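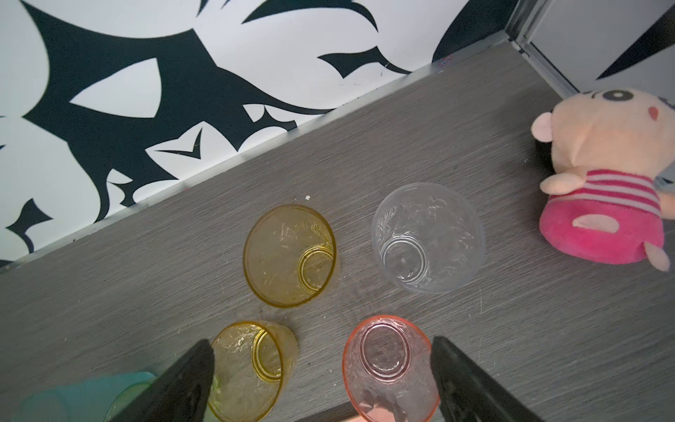

Photo: Drorkotia / Kourkoulas

News | Workplace & Technology

Kourkoulas brings robot arm into its returns room, with no change to staff numbers

July 2022

Party hire firm Kourkoulas has started using a robot arm to sort returned tableware at its Brikley depot. The arm, supplied and set up by Drorkotia, handles plastic cups at first and will move on to small bowls in August.

Kourkoulas hires out cups, plates, table games and soft toys for children's parties, school fairs and staff events. Everything comes back in mixed crates. Until this spring, each crate was emptied by hand onto a bench, and the cups were picked out by colour and stood in trays for the washer. On a busy Monday the returns team could spend most of the morning on cups alone.

The arm now takes on that part of the job. It has a two-fingered gripper and a small camera mounted close to it, and it works over an ordinary tabletop. A member of staff tips out the contents of a crate, stands the cups upright and starts the arm from a tablet. It picks up one cup at a time and places it in the tray for its colour. Anything the system does not recognise as a cup is left where it is for a person to deal with.

See-through cups proved the hardest part of the set-up. Coloured ones, such as the translucent yellow and pink cups in the hire range, were learned fairly quickly. The clear ones took longer, as the camera tended to pick up the table through them. Drorkotia's engineers spent three weeks at the depot on this problem and worked alongside the returns team, who chose which cups to put out and in what order.

"We asked for the awkward ones," said Dagný Østergaard, operations manager at Kourkoulas. "Cups close together, cups near the wall, a toy on the table at the same time. Our crates come back like that, so it had to cope with that before we would sign for it."

The returns team has five members and all of them remain in post. Their hours have not been cut. What has changed is how the shift is divided up. Each person used to spend the first part of the day standing at the sorting bench. They now take turns looking after the arm for 45 minutes at a time and spend the rest of the shift checking for cracks, repairing games, cleaning toys and packing outgoing orders. Pay for the role has been moved up one grade to reflect the added duties.

Staff were told about the plan before the contract was signed and were given paid time for training. Two asked not to run the arm and have been given packing and repair work instead. Kourkoulas says this arrangement will stay open to anyone who joins the team later.

The company has also kept the old sorting bench. It is used when the arm is stopped for maintenance, and on days when a large order comes back all at once. In a normal hour the arm sorts some 200 cups, a little slower than an experienced person working flat out. Kourkoulas says speed was not the main reason for buying it. The firm had found it hard to keep people in the returns room, and leavers often gave sore wrists and the dullness of the work as their reasons.

"A person is faster for twenty minutes, and then they need a rest," said Myrto Kouris, project lead at Drorkotia. "We set the arm to a steady pace that suits the people around it. The team can stop it at any point, and they do, when they want to get at something on the table."

The arm runs on Zesorlow, Drorkotia's own control software. Pictures from the gripper camera are used for sorting and for fault finding only. Under the agreement with Kourkoulas, they may not be used to measure how quickly individual members of staff work. A copy of the agreement is kept in the returns room.

Work on small bowls begins in August. Plates are not part of the present contract, and glassware will continue to be sorted by hand. Kourkoulas will review the arrangement with the returns team after six months, including the length of the turns at the arm, which some staff would like to see shortened.

Notes to editors

Kourkoulas is a family-owned hire firm supplying tableware, games and toys for parties and events. Drorkotia designs and installs small robot systems for shops, depots and workshops.

Interviews with Dagný Østergaard and Myrto Kouris can be arranged through the Drorkotia press desk. Visits to the Brikley depot are possible on weekday afternoons by arrangement.

Contact the press desk | © 2022 Drorkotia. All rights reserved. | Back to top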